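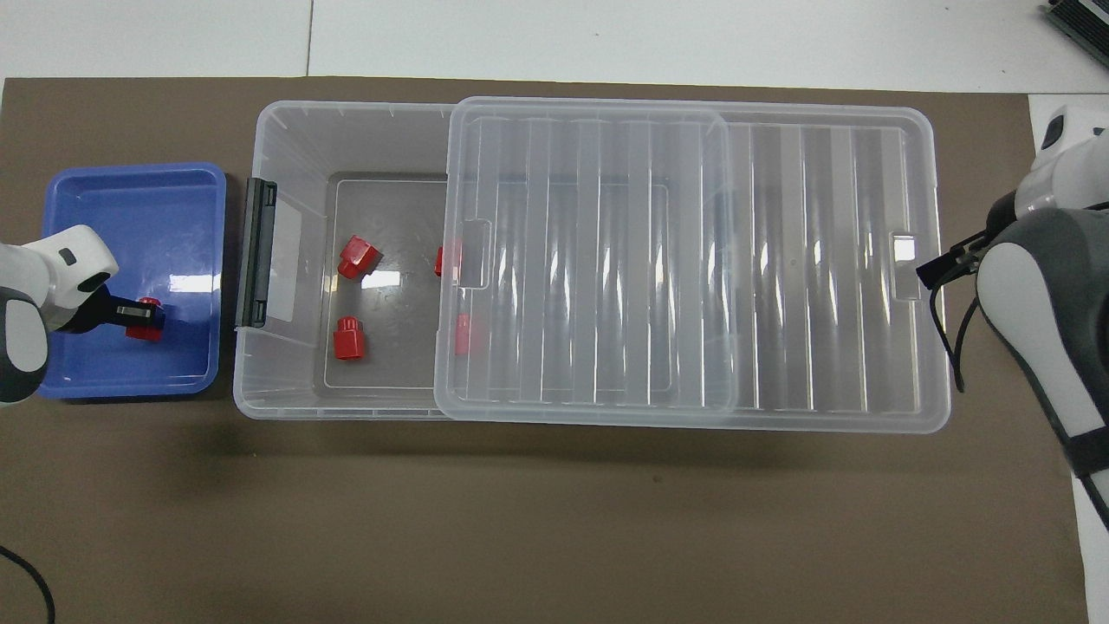
Piezas rojas dentro de la caja transparente, con la tapa a medio abrir.

Informe del proyecto: ¿se puede quitar azúcar a una mermelada sin que se estropee antes?
Asignatura de Tecnología de los Alimentos
10 de julio de 2020

Empiezo por la idea, que salió de una discusión en casa. Compramos una mermelada "sin azúcares añadidos" marca Hornier, la dejamos abierta en la nevera y al cabo de un par de semanas tenía moho por arriba. La normal, la de toda la vida, llevaba allí desde enero y seguía tan campante. Así que pensé: ya tengo tema para el trabajo.

La teoría es fácil de contar. El azúcar endulza, claro, pero además retiene agua, y esa agua ya no la pueden aprovechar ni los mohos ni las levaduras. A eso se le llama actividad de agua y en clase le dedicamos dos sesiones enteras (yo me perdí media por el autobús, lo reconozco). Si quitas azúcar la actividad sube y la mermelada dura menos, a no ser que compenses con acidez, con un conservante o con frío.

Usé fresa congelada Biltelham porque era la que había en el súper y porque así toda la fruta venía del mismo lote. En cada cocción puse 700 g de fresa y el zumo de medio limón. A la receta A le eché otros 700 g de azúcar, a la B solo 300 g, y la C llevaba los mismos 300 g más pectina de bajo metoxilo de Mangundap, que gelifica con calcio y no necesita tanto azúcar. En total llené 16 tarros pequeños, hervidos antes con sus tapas. La mitad se fue a la nevera y la otra mitad a un armario de la cocina, todos abiertos una vez el primer día para que partieran de lo mismo.

Para el pH utilicé tiras Fendex, que van por colores y tampoco dan para mucha precisión. Las tres recetas me salieron entre 3 y 3,5, así que por ese lado no vi diferencias. El refractómetro me lo prestaron en el laboratorio una sola tarde y me dio tiempo a medir la A (63 grados Brix) y la B (38). La C se quedó sin medir y es lo que más rabia me da de todo el trabajo, la verdad.

¡Y los resultados! En el armario, la B fue la primera en caer: a los nueve días ya tenía puntitos blancos en la superficie. La C aguantó dos días más, que con tan pocos tarros no me atrevo a decir que signifique algo. La A terminó el mes sin moho, aunque un tarro cristalizó por los bordes. En la nevera todo fue más lento y solo se estropeó uno de la B, casi al final.

De textura ganó la C de calle. La B quedó líquida, más salsa para yogur que mermelada, y la tuve que cocer tanto que una tanda se me redujo a 303 g y sabía a caramelo quemado. Esa la descarté y la repetí.

Si volviera a hacerlo mediría los Brix de las tres recetas el mismo día y prepararía más tarros de cada una. También me gustaría probar con sorbato potásico en una cuarta receta, que es lo que llevan muchas de las comerciales, y con albaricoque, que es menos ácido que el limón pero no sé muy bien cómo queda frente a la fresa. Los datos de cada tarro, día por día, van en el anexo.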